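Promitz Residence: Frequently Asked Questions on Room Waste and Food Wrappers

Updated July 23, 2021

The following answers apply to all furnished rooms at Promitz Residence, including the rooms let through Samex. Residents are asked to read them together with the house rules supplied at check-in.

Is a waste bin provided in my room?

Yes. Each bedroom is furnished with one round bin for light, dry waste. It is listed on the room inventory and should remain in the room when you leave. Bins may be moved to any convenient spot on the floor, provided that the wardrobe doors can open and the path to the door is clear.

What may I put in the bedroom bin?

The bedroom bin is intended for small items such as snack wrappers, tissues, receipts, and empty sachets. Food scraps, liquids, glass, and batteries must be taken to the collection room on the ground floor.

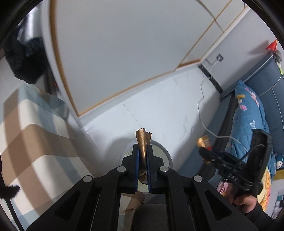
A wrapped packet held above a round bin on a bedroom floor.

Do I have to use a bin liner?

Liners are recommended but not required. Residents who choose not to use one are responsible for washing the bin. Rolls of liners may be obtained at the front desk on request.

Can foil snack packets be recycled?

Shiny packets of the kind used for single servings of snacks are often made of several layers bonded together, and our waste contractor, Fragkou, does not accept them for recycling. They should be placed with general waste. Paper sleeves and cardboard boxes from the same product may be recycled if they are clean.

Should packets be emptied first?

Yes. Please check that a packet is empty before discarding it. Crumbs left inside attract insects, particularly in July and throughout the summer. Unopened food that you no longer want may be left on the sharing shelf in the shared kitchen if it is within its date.

The label on my snack is not in English. How do I sort it?

Sorting depends on the material of the wrapper and not on the language of the label. A golden-brown packet marked "LOVE" and "& TASTY" beside a line of Chinese characters, for instance, goes into general waste in the same way as any other foil-type wrapper. Residents with food allergies should not eat an item whose ingredients they are unable to read. 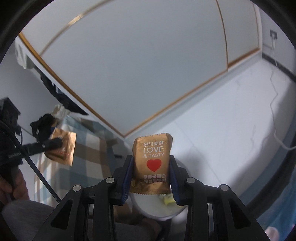
How should I clean the floor around the bin?

Glossy white floors show crumbs and marks readily. Sweep first, then wipe with a damp cloth and a mild cleaner. Scouring powder and abrasive pads must not be used. Small pieces of wrapper can collect along the tile seams and under the bed and should be picked up before sweeping. Keep bedding and clothing off the floor while it is being cleaned.

When must the bin be emptied?

Bedroom bins must be emptied at least 2 times a week and on the day of departure. The collection room closes each night at 2000 hours. Bags left in hallways will be removed and a notice placed on the resident's account.

What happens if the bin is lost or damaged?

Please report the matter to the front desk. Replacement bins are ordered from Plikis and are normally delivered to the room by the housekeeping staff. Ordinary wear is not charged to the resident.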